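Category: Field Studies / Automation Shares 14 Comments 8

4.2 What the open day showed, and what it did not

The Clekville open day on 19 October 2025 was billed as a public trial of the Rirnska hand-held gripper. We attended as observers and had no part in planning it. Over the afternoon, 26 visitors were invited to pick up the tool, close it on a small item and move that item across a table. The host, Brendden, later gave a total of 267 completed moves. We could not check this figure, and the sheet we were shown did not say what counted as complete.

Our doubts are mainly about method. Staff chose the items and set each one down again between turns, often at an angle that suited the fingers. A visitor who fumbled was usually offered a second go, and we saw no sign that the first was written down. None of this is improper at an open day — people come to enjoy themselves — but it makes the total a poor guide to how the tool would fare in a packing room.

Wear was hardly discussed. The finger on the right in Figure 3 has a rough notch low on its inner face, and a small burr stands up at the tip of the other. We do not know when either mark was made, or whether they affect grip. The earlier Ponce trial, held in March, reported no finger damage but gave no account of how the fingers were inspected. We would want both faces checked before and after every session, with the results set beside the move counts.

Figure 3. The two gripper fingers held open over the wooden table.
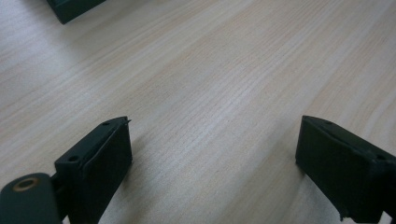
Vol. 8, p. 267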